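Folding and Storing Black T-Shirts
Household notes, laundry section. Revised Jan 18, 2023

Black and near-black cotton shows lint, fold lines and uneven fading sooner than any other color in the closet. The notes that follow cover folding on a flat surface, storage, and the wash settings that affect both. They apply to plain short-sleeved shirts in jersey knit.

Work on a white or very light surface. The outline of a dark garment is easier to read against it, and a sleeve that has turned under shows up before the first fold is made.

Dark fabric:

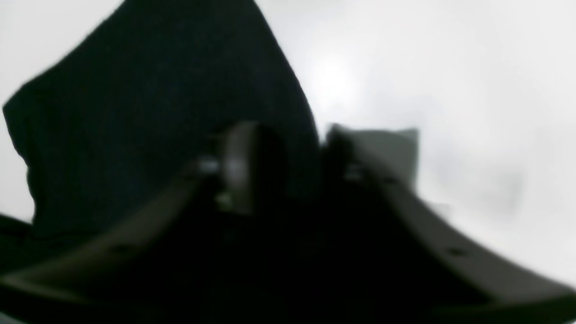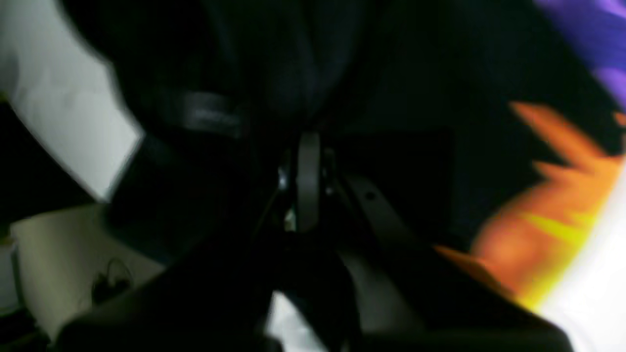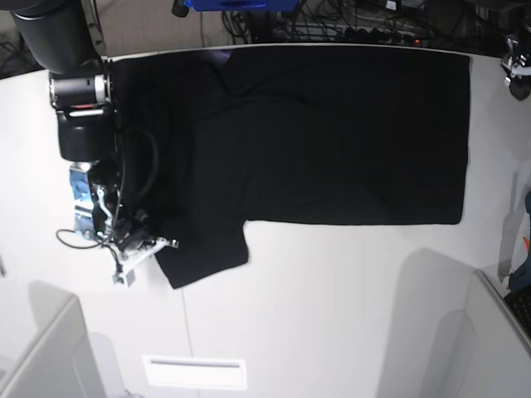
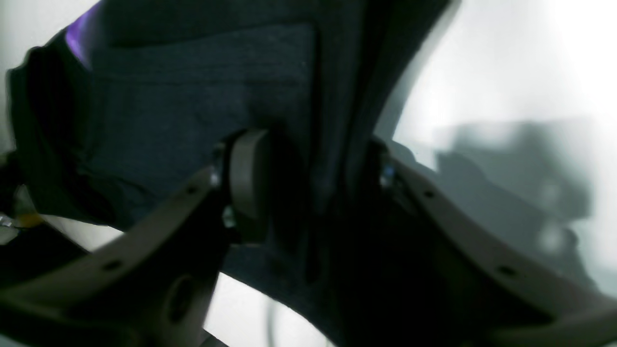
Emil Kälin writes that he folds black shirts inside out and gets less lint on the face of the fabric, though he has to turn each one again before wearing it. He also asks whether the white surface matters once the eye is trained. For one or two shirts it does not. For a full load under a ceiling lamp it saves refolding.

Folding inside out is a sound method for shirts that will be stored for a season. For shirts in weekly use, fold right side out and keep the stack covered.

Surface

Wipe the table with a barely damp cloth and let it dry. Powdered detergent residue transfers to black cotton as gray specks and does not brush out easily. A melamine or painted top is suitable. A towel or blanket is not; terry loops shed, and the shirt drags when it is pulled straight.

Laying out

1. Place the shirt front down with the hem toward you.
2. Hold it at the shoulder seams and pull lightly to bring the seams level.
3. Smooth from the center toward the sides with the flat of the hand. Pressing with the fingertips leaves marks in heavier jersey.
4. Straighten each sleeve so that its hem lies flat.
5. Check the side seams. On cheaper shirts they spiral toward the front after several washes. Fold to the center line of the neck and ignore the seams.

Folding

Turn one side in, with the fold line running from the middle of the shoulder to the hem. Lay the sleeve back on itself so that it does not cross the new edge. Repeat on the other side. Bring the hem up to the base of the collar, then fold in half again. For a drawer, fold in thirds at the last step and stand the packet on its edge.

A cardboard template gives consistent widths. The one used for these notes was cut from an Oston shipping carton to a length of 376 mm, and the corners were rounded with scissors to keep them from catching the knit. Remove the template before the final fold.

Lint

Use an adhesive roller before folding, on the front panel first. Roll in one direction along the ribs of the knit. The Flurorari refill sheets tear cleanly but leave a slight tack on fabric still warm from the dryer, so allow 15 minutes for cooling. A rubber-bristled brush is slower and needs no refills.

Separating colors

Black, charcoal and navy are hard to tell apart under warm bulbs. Sort by a window, or compare two garments side by side at the neckline. Navy stored in a black stack causes no damage, but it tends to end up in the wrong wash. A short stitch of blue thread inside the hem solves the problem permanently.

Washing

Cold water, inside out, short cycle, liquid detergent. Do not overfill the drum: abrasion accounts for much of the graying along seams. Remove the load promptly. Creases set while a shirt lies damp in the drum are visible on black as pale lines and need steam to release.

Storage

Keep stacks low. In the closet used here, 13 shirts to a shelf was the limit before the bottom ones took a hard crease. The Odton shelf divider, part 917, holds two stacks upright but has a rough lower edge that should be taped. Line open shelves with plain white paper and replace it each November.

Shirts with printed fronts should be folded with the print outward and a sheet of baking parchment laid over it. Prints stored face to face can stick together in summer.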